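Butcher block top on a perforated metal bench - oil, hardwax or leave it alone?
Workshop Surfaces > Finishing and Care 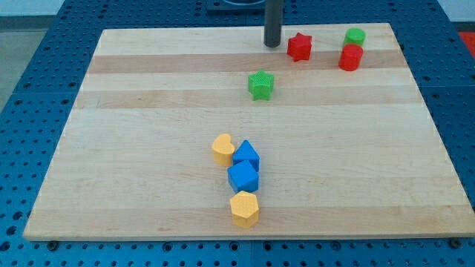 plankton_pete
Original poster

So I've been putting together a bench setup for small repair jobs and I've got to the part I always mess up, which is the finish. I want a wood surface to work on because I'm forever putting down things I don't want scratched (clock cases, little drawers, the odd picture frame) and bare metal is miserable for that. The board is maple strips, butcher block style, and it sits flat on the blue perforated table. I love how pale it is! Most of it is that creamy color, and then there's the one tan-brown strip running across toward the back that's way darker than its neighbors. My worry is that oil is going to make that strip jump out even more. Does it? Or does everything warm up together and even out? I have a can of Wornumer hardwax in the cupboard and a bottle of plain mineral oil, and I'd like to use one of them before April so I can get going.

Also, do I need to do the underside? It's going to be a pain getting at it once everything is back in place.

gluepot_marie

Do the underside. Always do the underside. I skipped it on a maple top years ago and it cupped so badly you could roll a pencil into the middle and it would stay there. Whatever you put on the top, put the same number of coats on the bottom, and get plenty into the end grain while you're at it.

On the color thing - in my experience oil makes all of it a bit darker and yellower, and the contrast goes up, not down. That strip will still be the first thing you look at. I like it though. Gives you something to line stuff up against.

hollis_b

I'm going to disagree with Marie on the finish itself. For a work surface I wouldn't oil it at all. Mineral oil never really dries, and you're going to be putting clock cases on it? With old shellac and paper labels and who knows what? You'll get greasy marks on everything for weeks. Hardwax, two thin coats, buff it off like you mean it, done.

gluepot_marie

I never said mineral oil! I said oil. I use Trimasham, the hard-drying one, and it's bone dry in a couple of days if you wipe off the extra. People leave it on too thick and then blame the can.

hollis_b

OK fair, that's a different animal. I still think hardwax is easier to patch, you can just scuff the bad spot and rub more in.

Finn Buschmann

Another vote for doing very little. I had a maple top for 11 years with nothing on it. Every spring I ran a card scraper over it, then a quick pass with 220, and it looked new. It picked up some glue spots and one tea ring and I never lost sleep over any of it. A finish on a bench is one more thing to keep up.

The part I'd think about before finishing is how it's held down. I can see a small dark fastener under each of the two front corners. If those are screws going up into the wood, make sure the holes have some slack in them front to back. Your strips run left to right, so that's the way the board hardly moves at all. All the swelling and shrinking is going to be front to back, across the strips. A tight screw at the front and a tight one at the back is how you get a split along a glue line.

plankton_pete
Original poster

Finn, that's a really good point and I hadn't thought about it. I'll back them off and look at the holes when I do the underside. (Yes Marie, I'm doing the underside.)

sawdustandcrumbs

Slots! Cut slots, use a washer under the head, snug but not cranked down. I did a 25 inch deep counter that way and it moves with the seasons and you'd never know.

Can I ask about the table though? I've been eyeing one with holes like that and I can't decide if it's great or if I'd lose every tiny screw I own down it.

plankton_pete
Original poster

Ha, well, that's half the reason for the board. I love the holes for clamping, I can put a stop or a fence pretty much anywhere. But for anything with small parts, I want a solid surface under my hands. I also keep a shallow tray for screws, an Ackermann one with a rubber mat in it, and that's saved me a lot of crawling around.

norm_42

Coming at this from a kitchen angle. Test on the bottom first. Tape off a few squares, put the hardwax on one, oil on another, leave one bare, and make sure one set of squares crosses the dark strip. Then look at it in daylight and again in the evening with your lamp on. I was dead set on oil for our counters until I saw it under the kitchen light, and it looked like weak tea. Ended up with the Mirncombe water-based matte, which hardly changed the color at all.

hollis_b

Water-based on a work bench though? It's a film. One dropped chisel and you've got a white chip in it, and then it peels.

norm_42

Mine's had pans on it for years, no peeling. But he said drawers and picture frames, I don't think he's planning to throw chisels around.

hollis_b

Everyone drops a chisel sooner or later.

gluepot_marie

Can confirm, and it lands on the one spot you just sanded.

plankton_pete
Original poster

Right, so the plan is: board off, look at the screw holes and slot them if they're tight, test squares on the bottom with the hardwax and the mineral oil and one left bare like Finn's. Marie, if I can find a small can of the Trimasham I'll add a square of that too. Going up to what grit before the hardwax? The can just says "fine" and that could mean anything.

hollis_b

150 and stop. If you go too fine on maple, the wax has nothing to grab and it just skates around on top.

Finn Buschmann

I'd go to 180 but I won't fight about it. Do the front edge a bit finer, the end grain soaks up more and goes darker if you leave it rough.

sawdustandcrumbs

Please post the test squares when they're done, I've got the same decision coming up and I'd rather you ruin yours first - kidding, mostly!

plankton_pete
Original poster

Will do. Tape's out already, I'll put them up in this thread once the hardwax has had a couple of days.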